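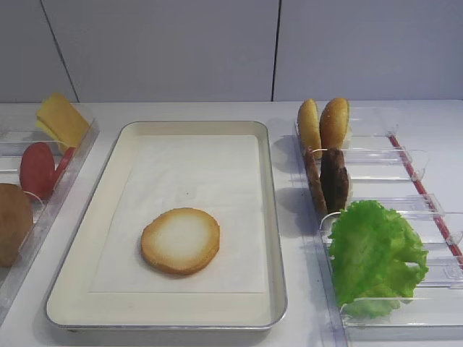

Re: [gripper-list] soft fingers vs. parallel jaw on the burger bench

From: Golnar Jafarzadeh
Date: February 15, 2019

Pejman, all,

Quick one before I lose the bench for the afternoon. Answers under your points, sorry for the top-and-bottom mix.

Pejman Mahmoudi wrote:
> Can you say which fingers you ended up with for the patties? We have the
> Omari parallel jaw here and it's fine on buns, poor on anything floppy.
> Also, are you still feeding from a flat plate? Ours slides.

No flat plate any more. Racks, both sides of the tray. Clear plastic, upright slots, everything stands on edge. Right rack has top buns at the back, then patties, then lettuce nearest the front. Cheese and tomato are over on the left. Huge difference for the jaw – it can come straight down with a finger each side, no scooping. Paper in the tray so the bottom bun has somewhere to sit that we can swap out.

Fingers: tried three sets.

Omari parallel jaw, stock pads. Good on buns, ok on patties if the force is low. Cheese no. It folds the corner and then you're chasing it.

Shojaei soft fingers, the two-finger version. Best on tomato by a long way. Slow to open tho, and they are fat, so in a slot with two things standing together you tend to come up with both. Patties were the worst for this.

Rorareo thin jaw with the silicone sleeve. This is the one I'd keep if I had to pick today. Fits the slots. Sleeve wears fast, we changed it after 245 picks and I'd go sooner next time.

> How many runs is that based on? Last thread somebody quoted five.

1,124 picks total across the three. 807 of those on the Rorareo so don't read the comparison as even, the other two got what time was left. I'll send the sheet when I've cleaned up the column names.

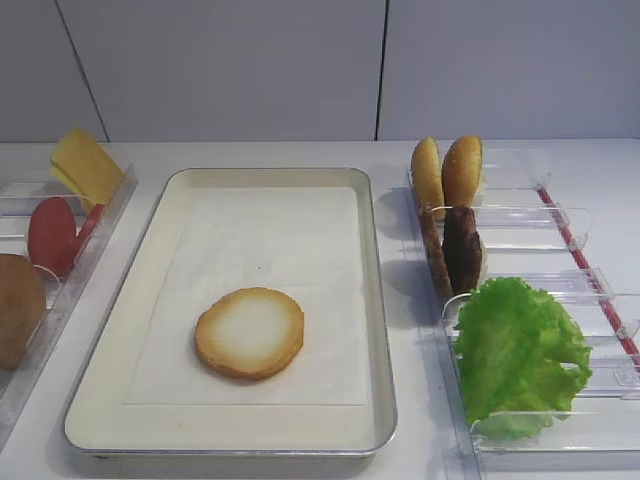

Lettuce is still the problem child. None of the three is good at it. The jaw grabs a ruffle instead of the leaf and it swings on the way over, so where it lands is anybodys guess. Going slower helps some. Grabbing lower helps more but then the fingers run into the partition. Has anyone tried a suction cup with a mesh on it? Or a fork type thing?

> What are you using for the camera? We get bad depth on clear plastic.

Same here, awful. Depth sees straight through the partitions or picks up the glare, one or the other. We gave up on depth for the racks and use plain color from the fixed camera, slot positions taught once by hand. Works as long as nobody bumps a rack. Taped corners are next on my list. Depth on the tray itself is fine, paper is matte enough.

Controller – the Gimimov box. Force readout is noisy below a certain point, you have to average it or it opens by itself. Averaging costs you a bit of reaction time. Roughly 18 ms on ours, I can live with that. If you're on the older firmware check the grip hold setting, it resets to off after an e-stop. Took me a whole morning.

> Would you place top bun last with the same fingers or swap?

Same fingers, no swap. Top bun comes out of the rack on edge so the wrist has to turn it flat before placing. Do the turn high up, well clear of the stack. We had it low at first and kept clipping the tomato.

Things I'd like from you if you have them:

- your jaw force for buns, in whatever units
- pad material, is it the stock rubber or did you chnage it
- slot width, if you end up building racks. Ours are too tight for the Shojaei fingers and I'd like to know what width isn't

Back on Omari for the next block, with the pads trimmed. Will post.

Golnar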